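Roll-up door (self storage)

2022-12-03
By Rilov Building Reference staff

A roll-up door, also sheet door, curtain door or mini-storage door, is a light steel door that coils around an axle above its opening. Standard door for self storage units in the United States. Also seen on sheds, barns, concession stands and small shops. Different from a sectional door (the usual home garage door, hinged panels on a bent track) and from a rolling steel door or slat door, where the curtain is made from many interlocking strips. A sheet door's curtain is one continuous ribbed sheet, made up of wide panels seamed together at the factory.

Overview

The door needs little room. No overhead track running back into the unit, so a renter can stack boxes nearly to the ceiling, and the owner can set a row of doors side by side with only a narrow post or pilaster between them. Low cost per opening is the other draw. A single-story site can have hundreds of openings, and a small saving on each door adds up over the whole order.

Most are worked by hand. Electric operators exist but are rare on storage units, more common on loading areas and on the larger doors used for boats and RVs.

Parts

Curtain. Painted, galvanized steel sheet, ribbed for stiffness. The ribs run across the width. Thickness is given in gauge, higher number meaning thinner metal. Storage doors are commonly 26 gauge; heavier ones are sold for wider openings or wind areas. Paint is baked on at the mill before the sheet is formed.

Axle. A steel tube or solid shaft across the top of the opening. Does not turn in most designs. The drums turn on it.

Drums. Round wheels or hoops fixed to the top of the curtain. The curtain coils onto them.

Springs. Torsion springs around the axle, one or two depending on the width. One end tied to the axle, the other to a drum. They wind as the door comes down and give the energy back going up. Greased at the factory on better doors, and should be greased again later on, which often doesn't happen.

Brackets. Hold the axle ends to the wall or header. Many newer brackets include a ratchet tensioner so the spring can be adjusted with a wrench from a ladder. Older doors need the whole assembly turned by hand with the axle held in pipe wrenches. Slower and a good deal riskier.

Guides. Vertical channels on each side. Strips of felt, nylon or plastic are fitted inside the guide or on the curtain edge to cut down noise and paint wear.

Bottom bar. An angle or extrusion along the lower edge, with a rubber or vinyl astragal that seals to the floor. Takes most of the abuse. Feet, hand trucks, couches.

Latch. A slide bolt that passes into a slot in the guide, with a hole or housing for the renter's lock. Older latches take an ordinary padlock. Newer ones often take a disc lock or a cylinder lock set flush in the latch plate, which leaves less to cut.

Pull rope and handles. Rope tied to the bottom bar, for reaching the door when it is all the way up.

Sizing

Sizes are given as width by height. Common storage widths run from three feet up to 10, with 12 feet used on drive-up units meant for vehicles. Height for ordinary units is seven or eight feet, taller for RV storage. What the maker needs is the clear opening and the headroom, meaning the distance from the top of the opening to the nearest thing above it. Not enough headroom is the most frequent ordering mistake. A coiled seven-foot door takes up well over a foot, more with a thick curtain or with dirt built up between the wraps.

Small doors for stacked lockers are often swing doors instead. A two-foot-wide roll-up can be made but tends to rack and bind.
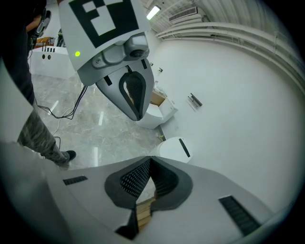 Photo: Vincze

Installation

Doors on a new building go up after the framing and the headers, and generally after the roof, so the springs and the paint are not left out in the weather. The slab matters more than people expect. Most designs put a step or recess in the concrete at each door, with a slope to the outside, so water runs away when the curtain is down. If the slab is out of level the astragal touches at one end and daylight shows at the other.

Usual order of work:

Guides set loose on the jambs, checked for plumb and for the same height.
Brackets fixed.
Coiled door lifted onto the brackets, by hand for narrow doors or with a lift for wide ones.
Spring tension put on, normally two or so full turns, per the maker's sheet.
Shipping wrap cut, and only now. Curtain fed down into the guides.
Bottom bar, stops and latch fitted.
Door run several times, tension changed as needed.

Cutting the wrap before the tension is on is a known way to get hurt. The curtain can drop or fly open.

A balanced door stays put when stopped at mid-height. Drifts up, too much tension. Drops, too little. Some owners like a slightly "hot" door that goes up easy, but renters then have a hard time latching it.

Wind and codes

In hurricane areas doors have to be rated for wind load, and the rating covers the whole assembly: curtain, guides, fasteners and the wall it is fixed to. Wind-rated doors use deeper guides and clips along the curtain edge, called wind locks, that catch in the guide when the sheet bows. A rated door screwed to a weak jamb does not meet the rating. Permit offices commonly ask for an approval number or drawing for each door size on the job.

Accessible units are required under federal rules in the United States, a set share of the total, spread across unit sizes. Doors on these units get a pull strap or a lower handle and a latch that works without tight grasping or twisting of the wrist. Signs too.

Fire ratings are a seperate matter. The plain sheet door is not a fire door and should not be put in a rated wall.

Insulation and climate control

Exterior doors on heated or cooled units may have a thin foam or reflective backing glued on. Adds bulk to the coil. In most climate-controlled buildings the unit doors open onto an interior hallway, the insulation is in the outer walls, and the doors themselves are plain. Brush seals and header seals are used against dust, insects and mice. None of these make a sheet door airtight.

Color

Color is treated as part of the site's signage. Bright doors facing the road are the main advertising some sites have. Reds, blues, oranges and greens are standard, with white and tan cheaper or at least quicker to get. Red fades worst. Fading to chalk is covered by the paint warranty in some cases, and makers measure it differently, so the wording should be read closely. Upper-floor windows with doors behind them, leading to no real unit, are a common display trick on multistory sites.

Maintenance

Wash the curtain once or twice a year. Grease the springs, or oil them, with whatever the maker lists. Silicone spray on the guides only if the maker allows, as it picks up grit on some types. Check the tension at every move-out, when the unit is empty and the door can be run without bothering a renter. Replace the frayed ropes.

Common faults: rubbed paint on the ribs, bent bottom bars, dry or broken springs, curtains pulled out of the guide after being hit by a truck. A bent curtain panel can sometimes be swapped alone. With a creased curtain it is usually cheaper to replace the door.

Injury claims against storage sites often involve doors, back strain mainly, from renters forcing one that has lost its tension. Operators keep a log for this reason. One line per door, date, what was done.

Replacement projects

Older sites are often bought, repainted and re-doored. The work can be done with renters still in place, as the new door goes on from the outside or from a unit emptied for the day, but notice has to be given and the renter's lock has to come off. Most leases cover this. Some don't.

An often repeated case in the trade is the Ralo site, a single-story property with 321 units. All doors were changed over one November by a crew working 22 openings a day at its best, slower in the rain. The old doors had been ordered from two makers with different guide depths, so the new guides did not line up with the existing holes on nearly half the buildings and filler plates had to be made up. Zekance, the supplier, later sold the plate as a stock part. The same firm lists a spring cycle test of 3,000 openings for its basic door, low next to commercial slat doors, though a storage unit may be opened only a few times in a year.

Recycling of the old curtains is simple, being painted steel with hardly anything attached. Springs have to be unwound first. Scrap yards refuse loaded axles, or should.

Electronic locks and monitoring

Door sensors have been used since individual unit alarms became common. A magnet on the curtain, a switch on the guide, wired or wireless back to the office. Newer systems put a motorized bolt inside the unit, behind the latch, opened by phone or keypad. The site can then overlock a late account without sending anybody out with a red lock. Batteries are the weak point, along with metal hallways that block the signal. Retrofit kits have to clear the coil and the guide, and on narrow doors theres not much room for either.

Terms

Sheet door: usual trade name for the type.
Pilaster: the panel or post between doors.
Overlock: second lock placed by the site on a past-due unit.
Drip stop: flashing or seal above the opening.
Hot door: overtensioned door.

Related articles

Header panel (metal building)
Hallway system
Disc lock
Boat and RV storage
Standing seam roof
Relocatable storage unit
Slab step
Sectional door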